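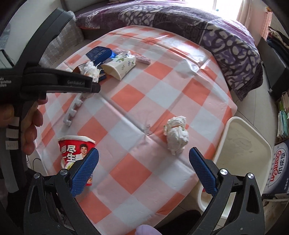
Treatment room check, Rirnbridge clinic
2 April 2024, R. Toivonen

Table brakes: lock ok. Left one stiff, oil it
Drop piece, pelvic section: releases late on 2 of 6 tries. Do not use til Tridmont looks at it
Face paper: low, reorder 500
Traction belt: stitching fine, buckle fine
Heat pack unit: thermostat ok, cord frayed near plug. REPLACE
Floor mat: corner curling, trip hazzard, taped for now
Exit light: ok
Sharps bin: n/a

Tahmineh Moradi to sign off when cord is in. March items all closed exept the stool caster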